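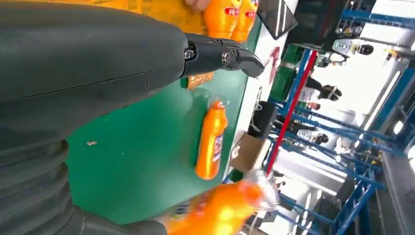 How long does an opened bottle of household cleaner stay usable? Most liquid cleaners keep for months after opening if the cap is closed and the bottle is stored at room temperature, but the date depends on the formula, and bleach goes sooner than the rest.

By Eamon Doherty
Jun 19, 2025

Print | E-mail

Kumiko Ikeda runs stability testing at Amano, a contract laboratory that checks storage claims for makers of detergents, polishes and surface cleaners. Clients want a number to print on the label. Her job is to find out whether the number holds.

"The unopened figure is the one people ask for," she said. "Two years is common. It assumes a sealed bottle in a warehouse. After the seal is broken you are testing a different system."

Samples at Amano are split between a room-temperature shelf and a cabinet held at 45 degrees Celsius. The warm cabinet speeds up most of the reactions that spoil a product, so a problem that would take a long time to show on the shelf can be caught early. Ikeda is cautious about converting one result into the other.

"Heat accelerates some failures and creates others," she said. "An emulsion can separate in the cabinet and be perfectly stable in a closet. I report what happened at each temperature. I don't like to publish a multiplier."

At each check a technician draws 100 milliliters from the sample and measures pH, viscosity and the level of active ingredient. Color and odor are noted against a retained control kept in the dark. Fragrance usually changes first. Ikeda regards that as a cosmetic failure and logs it separately from a loss of cleaning performance.

Bleach is a special case. Hypochlorite breaks down in storage, faster in warmth and light, and contact with certain metals speeds it further. Two bottles from the same batch can differ noticeably if one has been kept beside a water heater. Enzyme detergents have their own difficulty, as the enzymes lose activity in heat and the product gives no outward sign of it.

"You can't smell an inactive enzyme," Ikeda said. "The liquid pours the same and foams the same. The stain stays where it is."

Her colleague Hideaki Shimada handles the packaging side. He weighs closed bottles at intervals to find out how much water or solvent is escaping, and most of what he finds is at the closure.

"People leave dried product on the threads," Shimada said. "The cap turns until it stops, and they take that as closed. It is resting on residue. Wipe the neck and the weight loss drops."

He also advises against moving cleaners into other containers. The original plastic was chosen for its contents, and the label carries the batch code and first-aid text. Topping up an old bottle from a new one mixes two ages of product and leaves the user with no date for either.

Freezing came up last. Ikeda said many water-based products recover if thawed at room temperature and mixed gently, while thickened ones may stay grainy. She does not try to rescue those.

"If it has layers after mixing, I stop testing it," she said. "At home I would dispose of it the way the label says."

Print this article
E-mail this article

Related items
Reading a batch code
Storing paint over the winter
What pH strips can and cannot measure
Child-resistant caps: a short history
Letters: Sachiko Kudo on refill pouches (March)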